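Lecture 7. Learning from Demonstrations Without a Robot
Instructor: Samah Helmy
Lab notes prepared by Houda Ragab

Last time we finished teleoperation. Today we look at a second way to collect demonstrations: a person holds the grippers in the hands and does the task directly. The robot comes only at the training stage.

7.1 What we need to record
For each time step we want the pose of each gripper, its opening width and the image from the head camera. The pose is found from the marker cube on the gripper. We know the size of the printed squares, so four corners of one marker are enough to compute the pose. Please review the PnP problem from Lecture 3.

7.2 Why a cube
A single flat marker is lost when the wrist turns. With a cube, usually one or two faces stay visible. When two faces are visible, we solve for both together and the jitter becomes smaller.

7.3 Results from the Mendadwood set
Salma Amrani collected 408 two-handed demonstrations of desk tasks. After removing those with long tracking gaps, 201 were left for training. Most gaps came when one hand passed over the other. We will discuss in class if short gaps can be filled by interpolation.
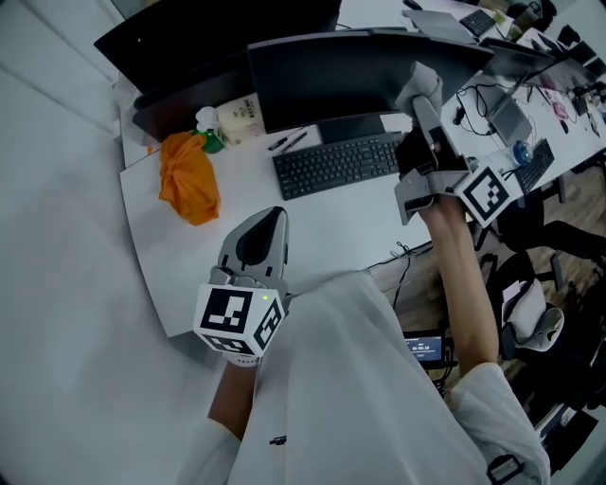

Figure 7.2. Two hand-held grippers with marker cubes at their bases, head view, desk task.

7.4 Homework
Take the 20 sequences in the Tawfik folder. Plot the position of the left and right gripper over time and mark every gap. Write half a page about which gaps you would fill and which you would reject. Send it to Houda before the next lecture.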